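Comparing two grippers for floor pickup: speaker notes
5 January 2025

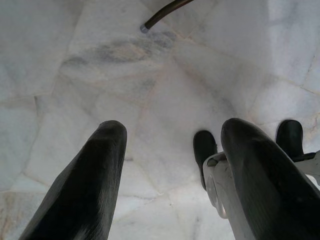 Slide 1. Thanks to Byung-chul Yeom for the slot. I'm presenting for the three of us who did the work: Nanami Sugiyama, Vilém Danko and me, Chae-won Hyun. Keep this short, people know the arm already. Say up front that this is a talk about grippers. Questions about the planner go to Vilém afterward.

Slide 2. What we wanted to know. We had two grippers that bolt to the same wrist, the Vostar and the Widau. Both are sold for tabletop work. Our job is picking things up off a floor: cables, pens, small tools, cloth. Which one do we keep on the arm for the spring runs? Mention that we didn't go in neutral. I wanted the Widau because it's lighter, and Nanami wanted the Vostar because she had already written the driver for it.

Slide 3. Setup. Same arm, same wrist camera, same controller (Yeon) for every run. We changed the gripper and the tool offset and left everything else alone. The operator started each attempt from the same pose and got one try. A pick counted if the object was lifted clear and held until the arm stopped at the drop point. Drops on the way counted as misses. Somebody asked in December why we didn't count partial picks. Answer: we couldn't agree on what one was.

Slide 4. How much data. 333 attempts in all, split over 5 object types. The split is uneven. Cable got more attempts than anything else because we kept going back to it. Don't read out the table, it's in the handout.

Slide 5. Cables. Spend the most time here. A cable lying flat on a hard floor is a bad target for blunt fingertips. The tips touch the floor first, the controller sees the contact force and stops, and the fingers close over the top of the cable with nothing in between. Both grippers did this. The Vostar did it less once we lowered the contact threshold, and the Widau didn't improve much with any setting we tried. Going for the raised part of a curve worked better than going for the end. Pause here and play the clip of the end pick failing, then the clip of the curve pick.

Slide 6. Camera view. The wrist camera sees the fingers from behind, so they cover a good part of the lower image. With wide fingers you lose the object in the last bit of the approach, which is when you need it. We tried tilting the camera up. That gave us back the tips but we lost the area right under the palm, so we put it back where it was. Pale floors are a separate problem. On pale stone the exposure settles on the floor and the dark fingers lose detail. We now lock exposure before each run. Hsin-yi Chuang suggested that and it took her five minutes to set up, so credit her.

Slide 7. Stone floors in general. Veins and tile joints get picked up as edges. The detector from Sullach marked a gray vein as a cable more than once. Retraining helped some. Running the detector at two heights and keeping only what showed up in both helped more. If anyone asks about carpet: not tested.

Slide 8. Changing over. Swapping grippers is slower than the data sheets make it sound. The bolts are easy. Recalibrating the offset is what takes the time, and if you skip it you will be low on one side and scrape. We skipped it once. The scrape is on the handout cover.

Slide 9. Result. We are keeping the Vostar for the spring. It was better on cables and pens and the same on tools. The Widau was better on cloth, clearly, and if your work is mostly cloth you should buy that one. I was wrong about the weight. It made no difference we could measure on this arm.

Slide 10. Next. Thinner tips for the Vostar, same test, cables only. Nanami has the first pair drawn up. Vilém wants to try a slow sweep that pushes the cable into a loop before closing.

Questions. Leave this slide up. If nobody starts, ask Nanami to explain the contact threshold, since I rushed it.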